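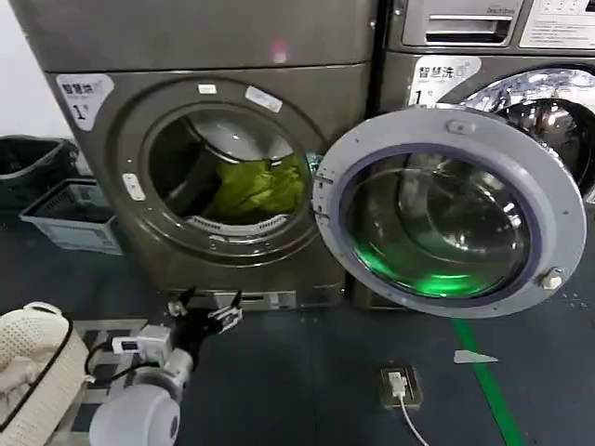
Laundry Room, Back of House, Istside Guesthouse

17 Jan 2019

I have been asked four times over the holidays whether a robot took my job. Twice it was my mother. So let me set down what is going on in the laundry at Istside, for the record and so I can send her the link.

The robot did not take my job. It took the part of my job where I stick my head in a washing machine. I had been trying to give that part away for years and my coworkers were never interested.

If you're new to this blog: I work in the basement of a guesthouse in Usten. Sheets and towels go out on a truck. Everything else stays with us, meaning staff clothes, the kitchen's stuff, guest laundry if they fill out the slip, and whatever the gym next door sends over under an arrangement that predates all of us. There are front loaders on one side, dryers on the other, a folding table, and a radio that gets one station well. I have had opinions about all of these in earlier posts and will spare you.

Since November there has also been an arm. Its job for now is loading and unloading the washers. It rolls up, reaches in through the door, feels around for cloth with its two black fingers, and takes hold of something. Then it backs out and puts the something in a basket. Then it goes back in. Written down like that it sounds like what I do, and it is, except that I grab everything at once, drop a sock, swear, and pick up the sock.

The arm does not drop many socks. It leaves them. A sock that has gone up against the top of the drum and stuck there is, as far as the arm is concerned, part of the drum. We've had words about this. I mean that Kerttu and I have had words about it, with the arm standing between us like a teenager at a parent conference.

Kerttu Nieminen has run the laundry longer than I've been able to operate a bank account. When management told us about the arm they did it upstairs, with pastries. I've learned to be careful around pastries. The man with the slides said we would be "freed up for higher-value tasks," and Kerttu raised her hand and asked him to name one. He said quality. She asked whether he meant the quality was bad. He ate a pastry.

So we went back down and got freed up. I kept notes on what that meant in practice, because I had a feeling I'd be told later what it had meant, and I wanted my own version.

The first thing it meant was tape. There was tape all over the folding table and on my shoes. Half of it marked where a basket should be parked so the arm would find it. I have never parked a basket in my life. You kick it over with your foot and it ends up where it ends up. Now I was going around straightening them like a maître d'. For 2 weeks the most highly automated part of the laundry room was me.

The second thing was clothes color. The arm, we learned, does very well with bright colors. Give it something yellow-green and it goes in like a heron after a goldfish. Give it the black kitchen pants against the inside of a dark drum and it hovers, and then it hovers somewhere else. For a while we fed it all the bright stuff first, to keep its spirits up, and did the black pants ourselves when it was charging. Somebody upstairs then looked at the numbers and was delighted with how well it was going. I would like it noted that the numbers were our doing. (I've now noted it.)

The third thing was waiting. I was never a patient person and I had arranged my life so it didn't come up. You get a cycle ending on one washer and the dryer free, and your whole body wants to just yank the load and throw it across. But if the arm has started, you're supposed to let it finish, so it can learn or be measured or whatever it's doing that day. A load I'd empty in the time it takes to say it could run 8 minutes. I have stood there with my hands in my apron pockets and watched it bring out one T-shirt with the tenderness of a bomb squad. 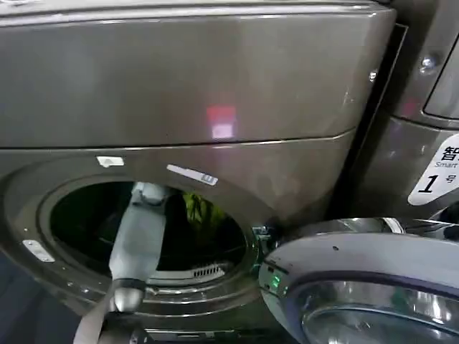
Anyway, you get used to it, and I noticed that I'd gotten used to it about the time I stopped taking ibuprofen before my shift.

I should say something about that, since it's the part I leave out when I'm being funny at dinner. Front loaders sit low. On a full day we'd move up to 40 loads through that room, and each one is a bend on the way in and a bend on the way out, plus the extra bend for the sock. Wet cotton is heavy. I'm not old and I had started getting out of my car in stages. Ratih Wibisono, who works evenings, had been wearing one of those elastic back belts under her uniform for a year and had told no one, because the last person who mentioned their back got moved to fewer hours "to help."

Ratih doesn't wear the belt every day now. She told me that in the parking lot, quietly, like it was gossip. She also told me she doesn't trust the arm as far as she could throw it, and that she'd looked up how much it weighs in order to be exact.

I feel the same way on both counts. I like what it does for my back and I don't like what it might do to the schedule. There used to be 3 of us on a busy shift. There are still 3 of us on a busy shift, and every time the new schedule goes up I walk over and count names before I look at my own hours. I never did that before November. If you want to know what automation changes for people at work, it's that, and I don't think it was on the slides.

To be fair to the man with the slides, he did come down again. He spent a whole afternoon with us, in good shoes, which was a mistake of the kind you only make once in a laundry. Kerttu made him unload by hand. He did a couple of loads and went pink and asked where the high-value tasks were, so I think he may have a sense of humor in there. What he wanted to know was what we'd have the thing do if it were up to us. Nobody had asked us that over the pastries, and it took us a minute to answer.

Kerttu wants it to run a hand around the rubber seal after every load, because that's where coins and hair ties go and that's what kills a machine. Ratih wants it to work the late hours, when she's alone down there and the heavy loads come in together. I said I wanted it to do the black pants. He wrote it all down. The new program from Presitz, the people who do the software side, is meant to show up this spring, and there's supposed to be something in it about dark fabrics. We'll see. I've been promised a dryer lint alarm by Manurung since I started.

Some smaller things, for those of you who wrote in after the last post:

No, it does not talk. I talk to it. It's the same setup I had with the dryers.

No, it doesn't have a name. Guests' kids ask that when they wander down, and every kid gets told a different one. I believe it is currently Gregory.

Yes, it stops if you walk in front of it. I tested this more than I was supposed to. It stops, and it waits, and when you move off it goes on, and there isn't any sighing. I've worked with people I couldn't say that about.

Yes, I still check every drum after it's done. I spin it with one hand and look up at the top, and there's the sock. I've been told I don't need to do this, by people who don't answer the phone when a guest is missing a sock. So a fair piece of my day is now checking on a coworker's work, which makes me, if you squint, a supervisor. I brought this up with payroll. Payroll squinted and said no.

My mother, if you've read this far: I'm fine, I'm still on the schedule, and my back is better. I'm on lates next week so call before lunch. And the sweater you gave me is a hand wash, so it's going nowhere near either of us.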